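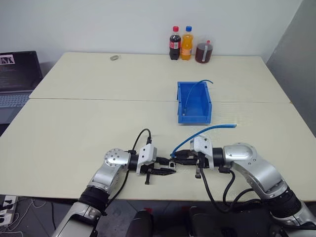 How long should a network cable be for a home desk? Measure the route the cable will take, along the wall and down behind the furniture, and add 2 feet.

I learned this after buying by guesswork for years. In January I moved my desk to the other side of the room and pulled out every cable I own. Most were far too long. One was 40 feet and had been running between two things on the same shelf.

I keep the spares in a plastic bin now. Before a cable goes in, I check both plugs. The little plastic clip is what breaks first, and a plug without it will slide out of the port the next time you move the desk. If the clip is gone I either cut the end off and put on a new one or throw the cable out. A bag of 200 plugs from Dritar is more than I will ever use, but the small bags were sold out.

Then I coil it. Loose loops, about as wide as a dinner plate, with a cloth strap around them. I used to wrap cables tight around my hand – they came out kinked and never lay flat again. The straps are Hestura and they hold fine.

I also put a piece of tape near one end with the length on it. Color helps too. Blue is network at my house, black is everything else, and that has saved me a lot of pulling on the wrong thing behind the desk.

Next is the box of phone chargers in the hall closet. I haven't opened it since the move.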